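Skiltside Walk
Sidewalk delivery, sold as a service or as a fleet license

If you manage a food hall, a pharmacy or a parts counter, you have probably already had the pitch. A small robot leaves your door with a box in it, rolls down the block, and your people get their afternoons back. We sell one of these systems, so take what follows with that in mind, but most of what you have been told about the afternoons is optimistic.

Skiltside Walk is the driving software plus the remote desk that goes with it. The vehicle comes from Podholm and is quoted separately. Before a unit goes out on a real street, every build is driven through a simulated downtown, block after block, and the views on this page come from that simulation. Curbs, crosswalks, hydrants and poles are the daily work. The lunch order is the easy part.

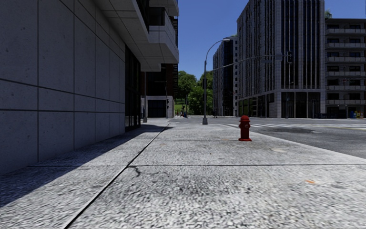 A sidewalk robot doesn't remove a job so much as chop one up. Your runner used to pick up the bag, walk it over and hand it to somebody. Now one employee loads the compartment, another watches the map, and a third goes out when a unit stops and won't start again. At Sillside, our first paying site, the runners were told they would be moved to "customer work." In April they were still spending a good share of each shift loading, wiping down and fetching. Some of them liked it better. Some asked for their old route back. The manager's spreadsheet counted all of it as time saved, and we have asked them to stop quoting that number.

So before you look at the price, work out who does these things at your place:

Loading and locking, every trip
Answering the remote desk when it calls the counter
Walking out to a stopped unit in the rain
Charging and cleaning at close
Explaining to the customer why the soup is late

If the answer to all of them is "whoever's around," don't buy it yet. 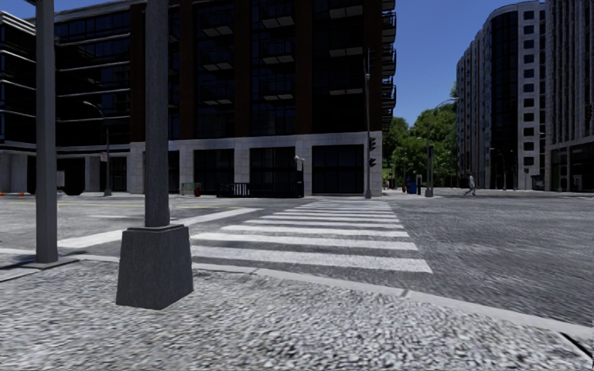 CROSSINGS AND THE REMOTE DESK

Crossings are where the claims in this business get thin. Skiltside Walk will not cross a signalized street on its own decision. It stops short of the curb and asks, and a person at the desk says yes or no. Other vendors will tell you their units cross unattended. Ask them what happens when the signal is out, then ask to see the log.

One desk operator can look after up to 5 units. We have been pushed to raise that to 7, and on a quiet route it can be done, but the operators who tried it told us they had stopped reading the picture and were just clicking yes. We kept it at 5. That costs you more per trip, and it is the main reason we lose bids.

Desk staff can be ours or yours. If they are yours, training takes 3 days and includes more than 2,000 recorded and simulated crossings to work through. It is dull. People should be paid their full rate for it and rotated off the desk during a shift, and our contract says both. One customer struck those lines out and we did not sign. 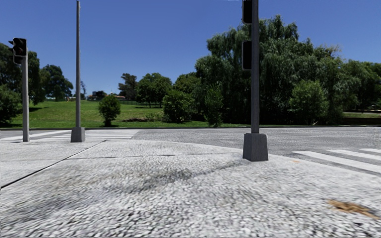
Pavement matters too, and a sales demo on a smooth plaza won't show you much. Coarse surfaces, open joints and leaf litter all affect how the unit judges what is in front of it. In simulation we can put the same stretch in front of the software as many times as we like. On your block we can't, so there is a walk-through before any quote, and we would like one of your current runners to come along. They know which corner floods. Please put them on the clock for it.

WHAT YOU GET

Software license for each vehicle, updates included
Remote desk seats, hosted or on your premises
Route survey and simulated test report
Full stop log, readable by staff as well as managers

WHAT YOU DON'T GET

The Podholm vehicle
Liability cover for public streets
A headcount forecast – we used to supply one and it was usually wrong

The Ngcobo edition, for private campuses with no public crossings, has a smaller desk package and a lower price. It is the version we would pick for a first try, and plenty of sites should stay on it.

Page revised 30 January 2018. Pricing on request, after the route survey.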